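Fluvby Gallery: Household Stacking and Placing

Pictures from the Fluvby project on learning to place household objects in rooms that were not built as labs. More will be added in December.

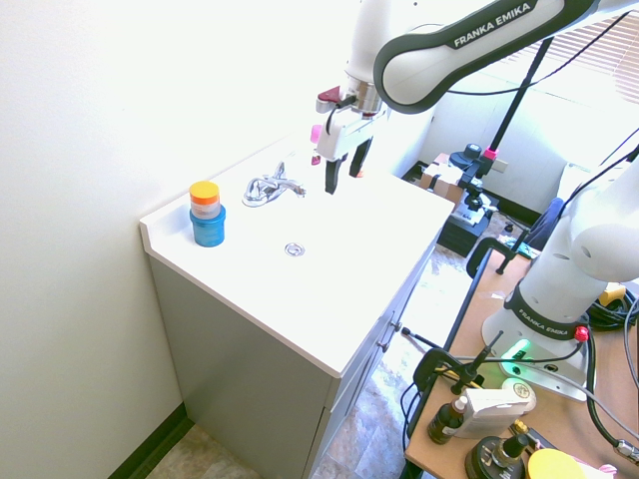 Fluvby learns placing from human-guided demonstrations. An operator moves the arm through a task, the motion is recorded, and a policy is trained on the full set afterward. Every task in the set is short and has one clear end state. The bathroom group was the last one we added, and it covers jars, lids and small bottles on and near a sink. A vanity gives less flat space than a kitchen counter, and the faucet limits the directions the fingers can come from. The Franka arm is mounted on a wooden table beside the vanity and reaches across to the countertop. Stacks go near the back corner, like the small white jar with the orange lid on top of the blue one, and the fingers have to come down beside the faucet without touching it.

About the data

The full set has 1709 demonstrations. Of these, 211 are from the bathroom group. We kept demonstrations with small corrections in them, such as a second approach to the same jar, and removed only the ones where an object left the work area.

The rooms are named in the files. Rimach is the bathroom set and Talpur is the kitchen set. Drikthorpe is a storage room with open shelves, used only for testing. No demonstrations were recorded there.

About the method

The policy predicts a short run of arm motions at a time and then looks again. We trained 2 versions. The first uses camera images only. The second also gets the position of the arm joints. Both were trained for 3000 passes over the same data with the same settings.

The second version did better on stacking in Rimach. On single placements in Talpur there was little difference between them, and we would not read much into it. In Drikthorpe both had trouble with the upper shelves - the arm often stopped short and let go too early.

Most failed stacks in Rimach came from the release. The upper jar was lined up well enough, but one finger stayed in contact as the gripper opened and pulled the jar to the side. Opening more slowly helped with light jars. It made no clear difference with heavy ones.

Notes on use

The pictures may be used in talks and teaching with the project name given. The demonstrations are shared separately, one download per room, with a plain text file listing the objects in each task. Talpur is the largest download. The shelf tests from Drikthorpe are included as results only.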